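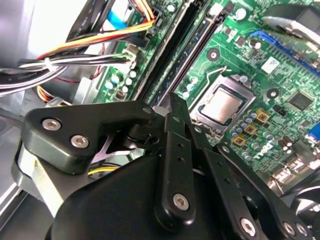
Old desktop: memory slots, and is the board worth keeping?

teguh_r
27 Nov 2023
Got the case open on an old desktop. Green board, processor in its socket with the lever, one black memory slot and one dark blue one with white latches. Both are empty. There's a blue expansion slot as well. Do the two colours mean I need a matched pair?

Akon506
Usually the colours mark the channels, but makers weren't consistent. Look the board up before you buy anything. One stick will often do for a first test.

breltton
I wouldn't spend money on it. By the time you've bought memory and a drive you could have a newer second-hand one for 100 quid.

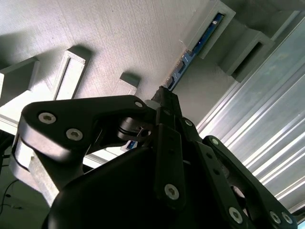 teguh_r
I'm not after a fast machine. It only has to run a label printer. I can wait until February if the right sticks turn up cheap.

Akon506
Then memory is all I'd buy. Breltton is thinking of a main computer.

breltton
I'm thinking of the electric bill too. Old desktops left on all day add up.

umley_shed
It can be switched off between labels. Change the coin cell while the lid is off, and leave the processor alone unless it runs hot.

teguh_r
Will do. Ordering one stick and a coin cell tonight.

Teguh Rondonuwu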